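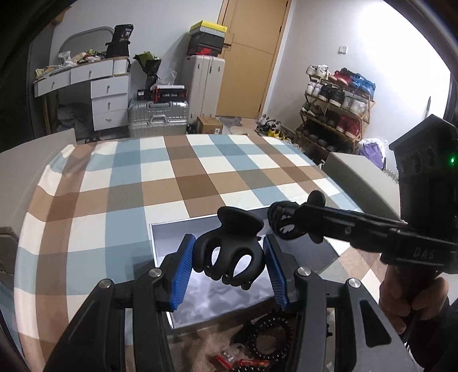 Student Projects / Automation / Reports

Home | Projects | Reports | Staff | Search

Sorting Small Personal Items: Are Household Machines Ready?

Project report, Automation in Daily Life
Burgi Lehner and Arūnas Rebane

1. Question

Floor-cleaning machines work because a floor is flat and dirt needs no particular grip. We wanted to know how far present methods reach into the chores that come after the floor is done. Our case is a small one: taking hair clips, bracelets and similar items out of a shallow box, one at a time, and putting them where they belong. A person does this without looking very hard.

2. Material

We used demonstrations made with hand-held two-jaw grippers. A person works the jaws directly, and the recordings are later used to train a policy for an arm with the same jaws. The set we call Fastville was made in furnished rooms, on ordinary tables with ordinary tablecloths. It holds 3685 demonstrations. After removing those with missing or damaged data we kept 3477. The arm tests were run on our own bench, which is a plain gray surface, and this difference matters in section 4.

Training used the Boltoneo package with default settings, except that we halved the learning rate after the first run diverged. Burgi Lehner did the labeling. Arūnas Rebane ran the arm.

3. Labeling

Each demonstration was split into approach, close, lift, transfer and release. The boundary between close and lift gave the most trouble. A claw clip has curved teeth, and when the pads press on it the clip may turn before it leaves the surface. We placed the boundary at the first frame in which no part of the item touches the box. Where the pads hid the contact point, we used the second view if there was one.

Items were grouped by shape: rigid with teeth, flexible loop, flat packet, other. Color was not labeled.

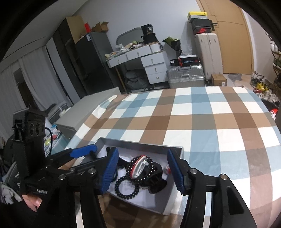
Flexible loops were the hardest group to label consistently. A string of beads has no fixed outline. It can lie flat as a ring, stand partly upright in a coil, or rest against the item beside it, and each of these calls for a different approach angle. Our two sets of labels disagreed more often on loops than on all the other groups together. We went through the disagreements jointly and settled them by discussion, a method we would not recommend for a larger set.

4. Results

We ran 802 attempts with the arm. An attempt counted as a success if the item was released inside the target tray within one minute and nothing else left the box. Of the failures, 191 were double picks, in which a second item came up with the first. Most of these involved a loop and a clip. The policy closed on the beads correctly but had no response when a clip came along with them. A person shakes the hand or puts both items down again. Such corrections were present in the training data, but they were rare and varied, and the policy did not reproduce them.

Glossy black items on a light surface were found reliably. Black items resting on other black items were not. Changing our bench lamp from one side to the other shifted the chosen grasp point by enough to miss a thin bracelet — we did not measure this systematically and report it only as an observation.

A patterned cloth placed under the box had no clear effect, which surprised us. The training rooms had plenty of visual clutter, and the policy may have learned to ignore everything outside the box walls.

5. Comparison with shop-floor work

The Wallner picking cell in our department handles parts of known shape from a fixed bin. It is faster and fails less. It also stops whenever a part arrives in the wrong orientation, and a technician resets it. At home there is no technician, and the person who would do the resetting could have put the hair clip away in the meantime.

6. Assessment

For separate, rigid items the chore is close to practical. For mixed boxes it is not there yet. The next group should begin with double picks and record more corrections on purpose. The label files and the lamp positions are on the Grolgate server, in the folder with the bench drawings.

Contact | Copyright Student Projects | Back to top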